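Will a Robot Ever Put Your Groceries Away?

July 2, 2021

Short answer, no. Not this year. Longer answer takes a trip to Brunurton, where a small firm called Pronlow has spent since June trying to get two arms to tidy up after themselves.

Tidy up is generous. The work right now is blocks. Pick up a colored cube, put it in the square. Pick up the next one. A toddler does it between snacks. But every chore on the list the company keeps taped to its door (dishes, socks, sorting bolts into bins, stocking a shelf) comes down to the same thing. Find it, grab it, put it where it goes, let go.
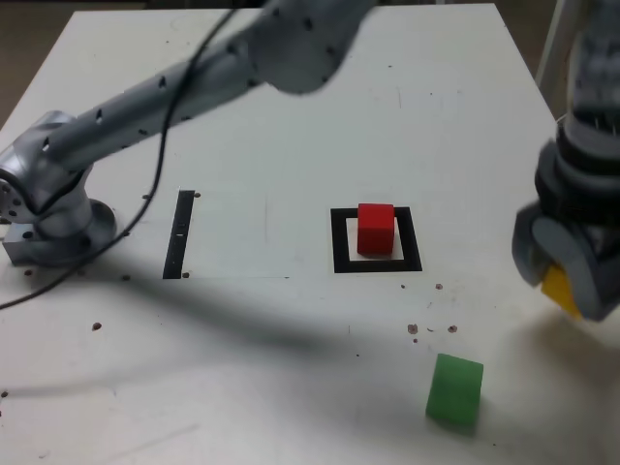
Letting go is harder than it sounds. Jingyi Xiao runs the software side and has a spreadsheet for it, naturally. Last month the arms made 1334 tries. 627 ended with the block where it was supposed to be. Less than half, and that's on a clean flat surface with good lights and nobody's cat walking thru.

"People ask me about laundry," Xiao said. "I tell them, ask me about corners."

Corners because a cube grabbed by the corner twists. A mug would do worse. A sock, forget it, a sock has no shape at all until you pick it up and then it has a new one.

Speed is the other problem. One block can take 30 seconds if the planner gets nervous. Shop floors won't wait. Jetlow, the parts packer down the road, looked at the system for its kitting line and said come back when its faster. Their people fill a tray in the time it takes the arm to think it over.

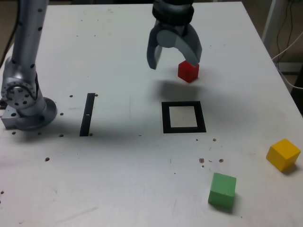

Hannelore Lanz thinks the whole question is backward. Her view, sent in after we ran a short item on Pronlow last month, is that a slow machine is fine in a house, where the dishes can sit all night and so can the robot. She'd take an arm that needed over 50 minutes to empty the dishwasher, so long as she was asleep and the plates were whole in the morning.

Fair point. Xiao agrees with most of it, except the plates.

Next up is a project called Lu, same arms, new objects. Spoons first. Then a plastic cup. Glass is not on the schedule.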